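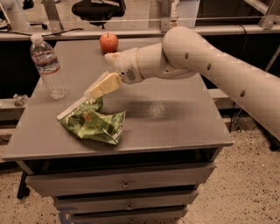 A green snack bag on a gray tabletop.

Snack bags will go in a separate bin in Pulberg from May, the town office announced on February 25, 2020. Until now the thin printed bags went with the general waste and were burned.

The trial will include 575 homes in the streets north of the station and also the two schools there. Each home receives a roll of 50 clear sacks without charge. The sacks are collected every second week, together with the paper.

"People ask us always where to put the chip bag, and we had no good answer for them," said Brenda Tindall, who leads the waste department of the town. She said that the bags must be empty but it is not necessary to wash them.
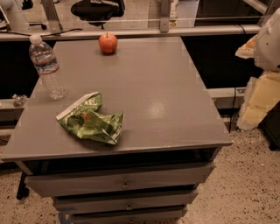
The collected material will be brought to Dresex, a company in Howells, which presses it into boards for garden fences. Dresex has told the town that it needs at least 1,000 kilos in one delivery, so the sacks will be stored at the depot until this weight is reached.

Not all residents are satisfied. Teresa Noonan, who has a small food shop on the station square, said that she already has four bins in her yard and there is no place for a fifth one. She has asked the town if shops can share one container. The office has promised a written reply before the trial starts.

Bottles with a deposit are not part of the trial and should be returned to the stores as before. Fruit and other food rests stay in the brown bin.

The trial continues for 40 weeks. After that, the town council will decide if the other districts are included.

Recent items
Pundness road closed for bridge repair
New opening hours at the Howells depot
Brown bins: what changes in winter
School kitchen in Pulberg looks for a cook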